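Lockyer Stationery Opens Refill Counter at Forkano Street Store

Pen users who would sooner replace the ink than the pen now have a section of their own at Lockyer Stationery. The refill counter opened Monday next to the pen cases at the Forkano Street store and carries 848 refill lines, in sizes and colors that used to be special order only.

Refills are sorted by tip size and color in stepped organizers, with the packs standing upright so the labels can be read from the aisle. Staff restock the slots each morning before the doors open.

"People were coming in with an empty pen and leaving with a new one, when all they wanted was the ink," said Manaia Harawira, store manager. "Bring the old pen in and we'll find what fits it."

Lockyer sold 3959 refill packs last year, most of them in black and blue. The store expects that number to grow once the school year starts — teachers and students are its biggest refill buyers.

Through the end of May, customers who buy any three refill packs will get 15 percent off the total. School offices ordering 60 packs or more can ask for a separate price at the front desk.

The same counter will open at the Dernier store later in the year. Orders can be placed in person or by phone at either store.

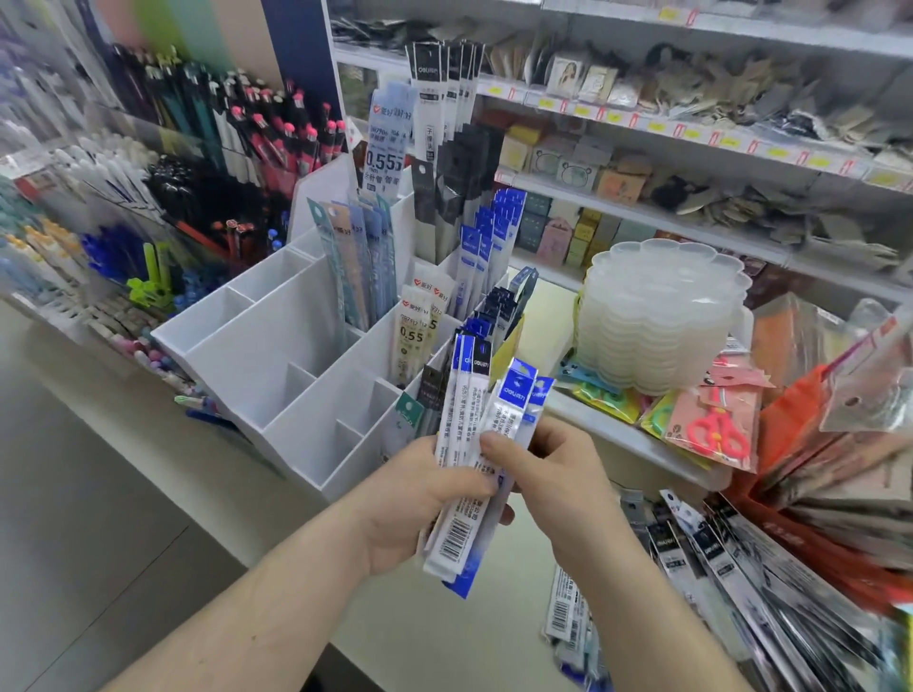 Customers looking for a refill that is not on display can leave the pen's name and tip size at the register, and staff will call when it comes in.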